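Grumel opens orders for suturing practice kit

May 13, 2018

Grumel has begun taking orders for Tuvska, a practice kit for surgeons and trainees learning to suture with robotic instruments. The kit includes a base tray, tissue pads and a camera that mounts close to the instrument wrist, so the person at the console and the instructor can follow the thread from a few inches away.

Knot tying is the first exercise in the course book. Trainees work with black braided suture and a needle driver, and are asked to keep the loop open under the jaws before pulling through.

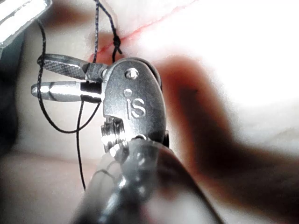
What is in the kit

The standard set ships with 2 trays and enough pads for 95 sessions. Replacement pads are sold under the Salik name in boxes of 200. The pads are pale and soft, and can be cut anywhere on the surface. Grumel says the kit works with instruments a training center already owns, and no instruments are included.

Needle handling takes up the second half of the course. The exercises cover picking up the needle, turning it in the jaws and placing it next to an open incision.

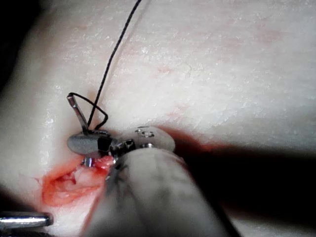

Each session can be saved and reviewed later in Juška, the company's playback software, which comes with a one-year license. Renewal pricing has not been announced.

Grumel lists the course book as part number 541. It can be ordered separately. Deliveries to training centers start at the end of May.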